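Ticket 1552 – Rappels de prise d'anticoagulant, application Flikunis
Ouvert par : Oľga Čierny
Statut : en attente du patient

Bonjour Monsieur Segers, et merci d'avoir pris le temps de tout nous raconter si gentiment ! Votre rappel du soir sonne donc deux fois depuis février, et je comprends bien que cela vous inquiète.

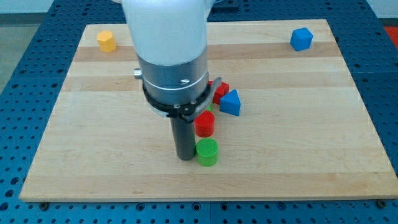 J'ai retrouvé deux horaires actifs dans votre profil – l'ancien est resté après la mise à jour. Supprimez-le dans « Mes prises », puis redémarrez. Pour tout doute sur une dose, appelez votre pharmacien.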